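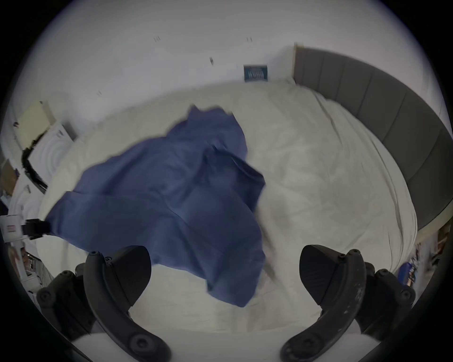
Objet : Re: [linge] Pliage des draps-housses et rotation de la literie

Bonjour à tous,

Le mercredi, Floarea Sima a écrit :
> Sur la série Uvau, je trouve toujours un écart entre les deux
> bords après pliage. Je plie le drap directement sur le lit,
> faute de table assez longue. Est-ce que quelqu'un procède
> autrement ? Et faut-il retirer le drap de dessous avant ?
>
> Par ailleurs, le bleu Lula se froisse beaucoup plus que le
> blanc. Problème d'essorage ?

Je réponds dans l'ordre.

1. Écart entre les bords. Il vient presque toujours du premier pli. Étaler le drap complètement, lisières parallèles au long côté du matelas, puis rabattre une seule fois. Vérifier les coins avant le deuxième pli. Un drap pris en tas au milieu du lit et plié tel quel donnera un biais que les plis suivants ne rattrapent pas.

2. Drap de dessous. Le laisser en place, mais le tendre. Les creux du drap blanc accrochent celui du dessus et faussent l'alignement. Côté tête de lit, surtout si elle est capitonnée, garder une largeur de main libre, sinon le tissu remonte contre les panneaux.

3. Froissage. Essorage à 1000 tours au maximum, sortie du tambour dès la fin du cycle. Chez moi, un drap laissé 42 minutes en boule garde ses plis jusqu'au repassage. Le secouer par les 2 coins d'un même petit côté, puis l'étendre sans le doubler. Je n'ai pas constaté de différence entre le bleu et le blanc à essorage égal ; je soupçonne plutôt la charge de la machine.

Pour le rangement, je fais des paquets de 2 draps de même taille, pli fermé vers l'avant de l'étagère. Les Uddale sont plus épais et vont sur la planche du bas.

Floarea, peux-tu préciser la charge par cycle et dire si l'écart est le même sur les Lula ? J'ai un relevé des dimensions après lavage qui date de mai, je peux l'envoyer sur la liste.

Cordialement,
M.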